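I have been putting off writing about the Ronar scanner for months, partly because I kept hoping I'd grow fonder of it, and partly because my sister-in-law Noreen (who shares the other half of my box room, and the same odd hobby) kept telling me I hadn't given it a fair go. Well, I have now!

For anyone new to this blog, I listen to emergency radio traffic and news bulletins and keep notes on how big police incidents get reported as they unfold: sieges, armed stand-offs, the long nights when a street is taped off and every channel has a reporter saying something slightly different. I started after the Prallthorpe bus depot siege, when I sat up until four in the morning with a flask of tea and filled half a notebook. The Ronar is a desktop news and broadcast receiver with a built-in recorder, and the whole selling point is that you can wind back through what was said and when. For somebody like me that sounded like heaven.

The good things first, because there are plenty. The sound is lovely, much warmer than my old Lonov, and voices come through clearly even when three people are talking over each other outside a cordon. It holds 653 hours of recordings before you have to clear anything off, and the time stamps are very good indeed. Going back through a stand-off in September, I could hear one station say the negotiator had gone in, then take it back eleven minutes later, while another carried on repeating it until breakfast. I'd never have caught that with a pencil.

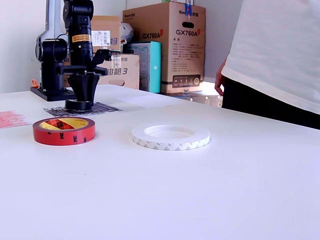

*The white table, with boxes stacked behind.*

Now for the grumbles. The menus are a proper muddle. To mark a spot in a recording you press the round button twice, wait, and then turn the dial, and if you turn it too soon it skips to the next file and you've lost your place. I did this so often during one live hostage report that I gave up and went back to scribbling. The search is no better – it sorts by station first and date second, when surely anyone following a running story wants it the other way about?

It also gets muddled when two bulletins overlap. It will record both, bless it, but it gives them nearly the same name, and I ended up with a folder of 756 files that I'm still working through in the evenings. Laiba Rajput, who runs the listeners' group I go to, has the same model and keeps a written list beside hers, and I've started copying her.

Then there's the price. I paid 1270 for mine, and the Shaikh desktop recorder does most of the same job for a good deal less, though its speaker is tinny and it feels rather light on the shelf. If you mainly want to hear the news nicely and go back over it now and then, I'd say buy the Ronar and enjoy it. If you're like me, and want to compare who said what while police are still shouting through a loudhailer, try the Shaikh first and put up with the speaker.

Noreen Ghumman says four stars. I'm sticking at three and a half, and I'd happily go up if they sorted out that dial.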